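The case for the boring errand

My sister-in-law thinks I'm nuts because I still drive to the hardware store for a single box of screws. She's got an app for that. She's got an app for screws, cat litter, birthday cards, the good olives, and I think at one point she had somebody bring her one lemon. One! I have nothing against lemons or the people who carry them to doors, but I've been chewing on this for months now and I want to make my pitch for the errand. The plain, dull, get-in-the-car-and-go errand.

I should say I came to this the hard way. For most of last winter I had a bad knee and I got everything delivered. Groceries, stamps, a shower curtain, all of it. And I was thrilled for maybe three weeks. I read more. I took naps. I told everyone who would listen that I was never setting foot in a supermarket again as long as I lived (my husband has a very good memory and brings this up a lot).

Then sometime in the second month I noticed I'd gone four days without talking to anyone I wasn't married to. I hadn't been lonely, exactly. I'd just sort of gone flat. I remember standing in the hallway with a package in my hands, trying to think of a single thing to tell my husband about my day, and what I came up with was that the tape on the box was the paper kind.

So in April, when the knee was decent again, I started walking to Kahraman. If you live on our side of town you know it, and if you don't, it's the grocery on the corner past the bank with the oranges out front and the door that sticks. It isn't cheap. The aisles are too narrow for two people and a basket. I go in for bread and I come out with bread, a jar of something, and a full report on whose kid got into which college.

I know how this sounds. I sound like a person about to tell you that things were better when we all churned our own butter. They weren't, and I don't churn anything. I have a phone, I pay my bills on it, and when my printer died I ordered the new one at eleven at night in my pajamas and felt great about it. There are things I'm happy to never stand in line for again. The bank can have that one back. So can the cable company.

But somewhere along the way we decided that every trip out of the house was a waste, a thing to be got rid of if we could, and I think we threw out a lot of good stuff with it.

Take Busitz, the shoe repair place. I had a pair of boots I was going to toss. Nice boots, sole flapping like a mouth. I only brought them in because I was next door getting a key cut, and the man behind the counter turned them over and looked at me like I'd brought in a sick dog. He fixed them for nineteen dollars. I would never in a million years have searched for "boot repair." I'd have searched for "boots." And there's my whole argument, if you're in a hurry and want to stop reading: when I shop from the couch I only find what I went looking for, and I'm not always that smart about what I'm looking for.

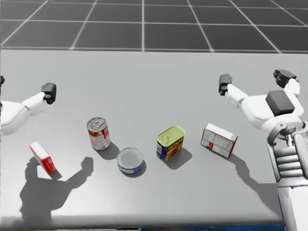 My friend Védís Gunnlaugsson disagrees with me on nearly all of this, and she's no dummy, so I'll give her side a fair shake. Védís has two kids under five and a job that starts at seven. When I gave her my little speech about the magic of the corner grocery, she put her coffee down and said, "You have time, and you think it's a virtue." Ouch. She told me that for her, an errand is twenty minutes of buckling, ten minutes of unbuckling, somebody crying over a balloon, and coming home without the milk. Delivery gave her back her Saturdays. She uses Prollero for groceries, it comes Friday night, and on Saturday morning they all go to the park and look at ducks.

I didn't have a great answer for her, and I still don't. If you've got little ones, or a back that hurts, or you're looking after your dad, please, get the box on the porch and enjoy the ducks. My knee winter taught me that much. I was very glad of those boxes when I couldn't do stairs.

What bugs me is when the boxes become the only way. The pharmacy near us cut its counter hours because so many folks switched to mail. Fine for most people. Not so fine for the old guy in front of me last month who had walked over with his paper slip and found the grate down at four in the afternoon. He wasn't mad, he just stood there reading the sign over and over. I gave him a ride home and he told me about his years in the merchant marine the whole way, and I'm telling you, that was a better afternoon than I had planned.

I get irritated, too, by the word "convenient." We use it like it settles the argument. It's convenient to eat over the sink. It would be convenient to never call my mother. I'm sure somebody could work out that I've spent 493 hours of my life in the checkout line, and I'd want to ask them what they think I was going to do with those hours instead. Write a symphony? I'd have been on the couch looking at my phone, same as I am most nights.

And some of those hours were pretty good! I met one of my closest friends because we both reached for the last rotisserie chicken (she got it, I've forgiven her). I learned how to cook artichokes from a stranger who saw me staring at them. When my father died, the woman at the dry cleaner, Predov's, over by the train tracks, noticed it was a black dress and a man's dark suit on the same ticket, and she asked me, very quietly, and then she had them done by noon and wouldn't take my money. I've thought about that more than I've thought about most of the cards.

You can't order that. I don't think you can plan for it either. It happens off to the side while you're busy with something dull, and if you clear away all the dull stuff I'm not sure where it's supposed to happen.

My husband says I'm romanticizing, and that I left out the time I sat in the parking lot at the garden center and cried because they were out of mulch. True. He also says I left out parking in general, which I did, because I have nothing nice to say about it. Plenty of errands are just plain bad. You go, it's closed, you go back, they've moved it, the one kid working there has never heard of it. I'm not claiming every trip is a gift. I'd say most of them are nothing at all, and you forget them by dinner.

But I've started doing a thing, and I'd like to talk you into it too. I pick two errands a week that I could easily do on my phone, and I do them on my feet. That's the whole program. One week it was stamps and a light bulb. Last week it was a birthday card and getting my watch battery changed, which took forever, so I sat on the little chair they have and talked to a teenager about whether anybody her age wears a watch. (They do! For the look of it, she said. Hers was stopped.)

My sister-in-law came with me on one of these, by the way, the weekend she stayed over. She complained the whole walk to Kahraman. She complained about the door. Then she got into it with the man at the olive counter over which ones were the good ones, and he made her try six kinds off a toothpick, and I had finished all my shopping and was standing by the register with my coat on and she was still back there arguing. She bought two tubs. She says she'd still rather have them delivered, and she asked me if he works Sundays.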